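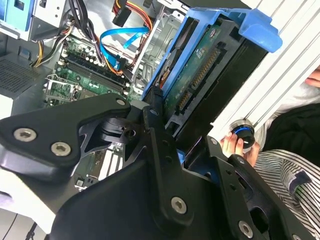 Hard disk drive

A hard disk drive (hard drive, HDD, or just "the disk" if you're my age) is a box that keeps your files on spinning magnetic platters. I've been adding to this page for years, so some parts go on a lot longer than others. Sorry, I like the mechanical bits best!

How it works

Inside the case is a stack of flat, round platters on one spindle, all turning together. A little arm swings across them with a read/write head at its tip, and the head floats on a cushion of air so thin that a speck of dust is a mountain to it. Each tiny patch of the surface is magnetized one way or the other, and the drive reads the changes between patches as data. It's basically a record player that can also cut the record (my dad's comparison, and I've never found a better one).

When power is lost the arm parks itself, either on a ramp off to the side or on a smooth landing area near the middle. Older drives make a good loud clack doing this.

Sizes

The two you'll run into at home are 3.5-inch for desktops and 2.5-inch for laptops. Neither number is the width of the case, by the way. They go back to the floppy disk drives whose slots these things were made to fit. A 3.5-inch drive is really about four inches across, which confused me terribly when I cut my first mounting plate out of scrap.

Capacity is where most of my mail comes from. Makers count in powers of ten and some operating systems count in powers of two, so a drive sold as 250 GB may show up as less than 233. Nothing is missing.
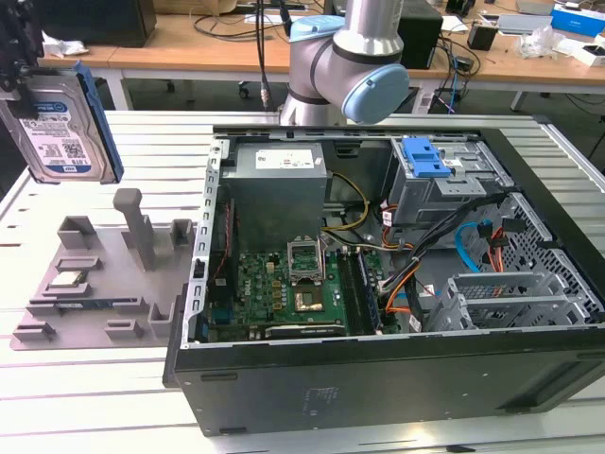

Rodrigo Goicoechea disagrees with me on that last point and writes that formatting does eat a little space on top of the counting difference, so a few files' worth really is gone before you start. Fair enough, and I've left his correction in.

Noise and wear

Drives hum, tick and sometimes chirp, and most of it is harmless. My old Guston tower held a drive that chirped every evening for years and outlived the power supply. A steady, repeated click is another matter: the head may be failing to find its place, and every extra minute of running can make things worse. Switch off, and decide how much you want those files back. The repair counter at Shezi quoted me 200 dollars just to look.

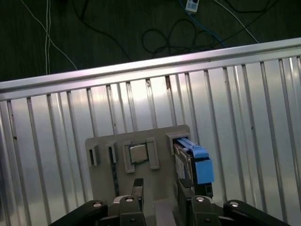 I said no and restored from a backup, minus 37 photos I'd never copied over. Mostly my aunt's garden in April, but I still miss them.

Heat matters too, and so does being knocked while running. A drive that's switched off can take a much harder bump than one that's spinning, so wait for it to wind down before you pull it out.

See also: floppy disk, solid-state drive, backup, file system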